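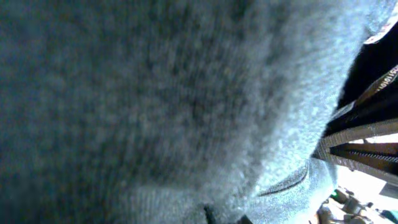
Making oat milk that isn't slimy

I drink a silly amount of oat milk, so a while back I started making my own, and my first few batches were like wallpaper paste! My friend Manee Boonyarit set me straight. Use ice-cold water, blend for 26 seconds and then stop, even if it looks lumpy (I always want to give it one more whizz, and I always regret it).

Pour it through a nut milk bag and let it drip. Don't squeeze! Squeezing pushes the starch through and you're back to paste.

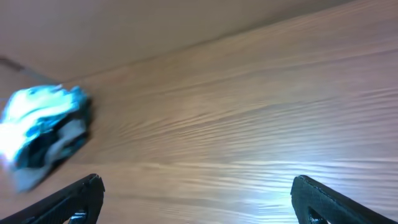
Mine keeps four days in the fridge, in a jar with a tight lid. Shake it before you pour. If you want it creamier, throw in a spoonful of cashews that have soaked overnight.

What to do with the pulp

I get roughly 124 grams from a batch. It goes into pancakes, or I freeze it flat in a bag and snap bits off for smoothies. Rinse the milk bag right away, inside out, under cold water, and hang it over the faucet. Leave it till evening and you'll be scraping at it with a spoon.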